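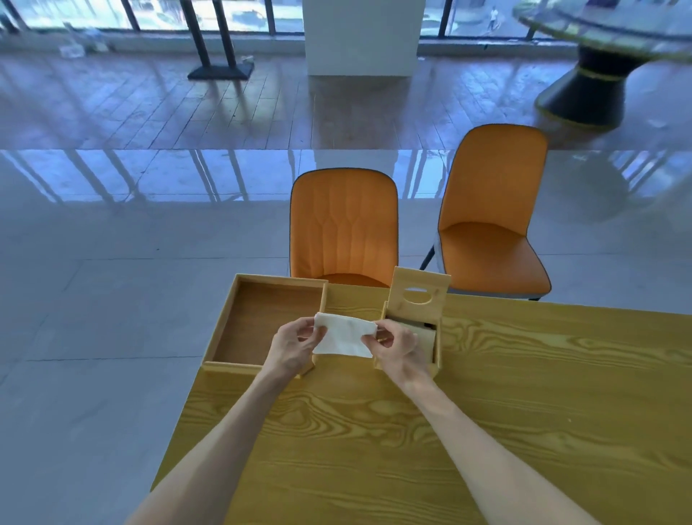

Wooden tissue box, partly assembled.

21st January
Posted by the author of Third Base Side

The Bondalgate schedule came out last night, a couple of weeks later than usual. It's 70 games again, starting in the second week of May, and I have been through the whole thing with a pencil. I'm keeping my partial plan for another year, though it took me longer to decide than it has before.

First the schedule. We open at home against Mukenley, four games, and then go straight out on the road for eight. I don't like that. Last year the team had a long homestand early and people got in the habit of coming out before the weather was any good. This year you get four cold nights and then nothing for more than a week. By the time they come back, school is almost out and the Little League playoffs are going, and those take a lot of families.

The other thing I noticed is the number of Ukow games. We play them fourteen times, with ten of those after the All-Star break. Ukow beat us up pretty badly last season. Their lefties throw strikes and ours walked everybody. If the bullpen is the same as it was in August, I would have liked to get more of those games out of the way early, when their college guys haven't all reported yet.

The roster is thin so far. There are eleven names on the website and I know six of them. The shortstop is back, which is good news. He made a lot of errors but most of them were on throws he had no business getting to in the first place, and he hit second all year without complaining about bunting. The big first baseman is not on the list. I had heard he might go to a league closer to home, so that may be that. Somebody is going to have to hit behind the catcher, or the catcher is going to see nothing but sliders off the plate until Labor Day.

No word on a center fielder either. We used five of them last year. The best was the kid who came in July from Mukenley after they released him, and he was only here for three weeks before he hurt his hamstring going first to third on a ball that went foul.

Now the park. Shahbazi Field has the old wooden grandstand down the third base side, and that is where I have sat since my kids were small. The team says the top four rows will be closed this season for repairs. I'm in row six from the field, so it doesn't touch me, but the people who sit up there for the shade are going to have to go somewhere, and the first base side has no roof. The club says it can still seat 1,332 with those rows closed. I only remember it being full for the Fourth of July and for the night with the free caps, so on most nights nobody will be short of a seat. They may be short of a seat they like.

They are also moving the bullpen. It has been in foul ground past third base forever, which meant a pitcher warming up would stop now and then for a ball rolling through. It's going behind the fence in left. I'll miss it a little. You could tell a lot about what the manager was thinking by watching who got up and how fast he threw, and from row six I could hear the glove. On the other hand, I saw a left fielder trip on the mound there two years ago, so I can't argue with it.

The plan itself went up $2 a game. I don't think that's crazy. What bothers me more is that the exchange rule has changed. You used to be able to bring back any unused ticket and swap it for any other night except the Fourth. Now you have to do it before the game is played. I work late more than I would like, and I usually don't know until the afternoon that I'm not going to make it. I figure I'll lose three or four games that way. I wrote to the office to ask if there was any give in it and got a polite note back saying no.

So why keep it. Mostly because I looked at what else I do with those evenings and it isn't much. The drive is twenty minutes. I keep score at every game I go to, and I have the books going back to when the team still wore the green tops. If I stopped having a seat that was mine, I think I would go eight times and then five and then I'd be following it on the radio.

One more item. The team is giving a replica jersey to the first 1,000 people on opening night. In past years the line for that kind of thing started at four in the afternoon and half of it left by the third inning. I'll be there, but I'm going in at the usual time, and if they're out of jerseys by then I have enough shirts.

I'm going to try to get to one road series too, probably the one at Mukenley in June. They redid the infield over there and put in a new scoreboard, and I haven't been since the old one, where a boy on a ladder hung the numbers and was usually a half inning behind. The motel by the highway is still open as far as I can tell. If anybody has sat on the first base side there for a night game, tell me how bad the sun is for the first couple of innings.

Next time I'll go through the pitchers, if they have signed any by then -- right now there are three listed, and one of them was our backup catcher last year.

Comments

rowsixteen said:
I'm one of the shade people. Twelve years in the top row. They offered me a seat behind the plate with the netting and I haven't answered them yet.

Anonymous said:
Mukenley first base side, the sun is right in your face until the third inning or so. Sit up high behind home and you'll be fine. The scoreboard is nice but it's loud.

ukowfan said:
Our lefties are both back, sorry. See you after the break.

Anonymous said:
I was told the first baseman hasn't decided. Wouldn't cross him off yet.

Third Base Side said:
Thanks for the tip about the sun. And I hope you're right about the first baseman.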